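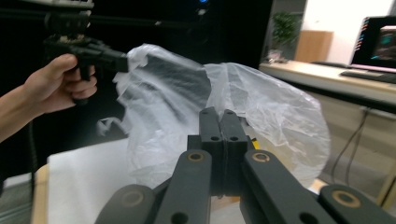 Photo: Mirela Magalhães / Gosisholm

Chapter 7
Chucks and Shanks

By Ferdinand Aigner
2 Nov 2023
1,172 shares | 4 comments

7.1 Purpose of the chuck

A drill chuck has two jobs. It centers the bit on the axis of the spindle, and it passes torque from the spindle to the bit. The two jobs are treated separately in this chapter because they fail separately. A chuck that holds firmly may still run out of true, and one that runs true may let the bit slip under load.

Most drills sold for general work carry a three-jaw chuck. The jaws slide in angled bores in the chuck body and are driven by a threaded ring. Turning the ring in one direction pushes the jaws forward and inward; turning it the other way draws them back. In a keyed chuck the ring is turned by a small toothed key. In a keyless chuck it is turned by hand through an outer sleeve, and a ratchet is often added to keep the sleeve from backing off under vibration.

7.2 Grip on a round shank

A smooth round shank is held by friction alone. The torque it can carry before slipping depends on the clamping force of the jaws, the coefficient of friction between jaw and shank, and the shank radius. For a given clamping force, a thicker shank resists more torque than a thin one. Small bits slip less often than this suggests, as they also demand less torque in the cut.
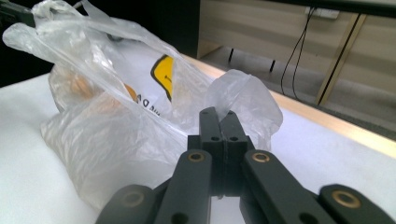

Clamping force is useful only where it reaches solid material. A shank must be clean, straight, and free of burrs, so that each jaw bears along its full length. Soft or folded material behaves differently. The plastic bag in the photo is gathered into a twisted knot at one side, and a knot of that kind is mostly layers of film with air between them; pressed from two sides, it gives until the layers meet. Chips and tape left on a shank act in the same way on a smaller scale. The jaws feel tight when closed, the packing yields in the cut, and the bit begins to turn in the chuck. Slip then scores the shank, and the scored shank seats badly the next time.

7.3 Grip on a shaped shank

Hexagonal shanks pass torque through their flats as well as by friction. In a three-jaw chuck, the jaws must be seated on three alternate flats. A jaw closed on a corner will hold for a short time and then shift — the bit tilts, and the hole is cut oversize.

Quick-change holders take the same shank in a matching socket, with a spring-loaded ball to retain it. They are fast to load but need clearance to work, and this clearance appears at the tip as wobble.

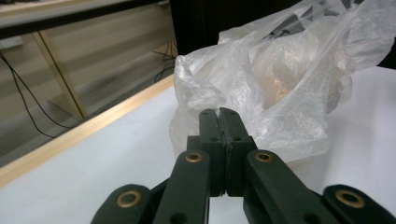 Fig. 7.2 Two fingers closed, with a strip of black rubber padding where the inner faces meet.

Exercises for this chapter begin after section 7.5.

Comments (4)

Prurkis: Is the jaw angle covered anywhere? I can't find it in this chapter.

Ferdinand Aigner: Section 7.4, with the drawing of the chuck body.

Hasto: My keyless chuck loosens every time I run it in reverse. Would like to see that added to 7.1.

Ciobanu: We used the April printing in class and the friction part reads better now. Thanks.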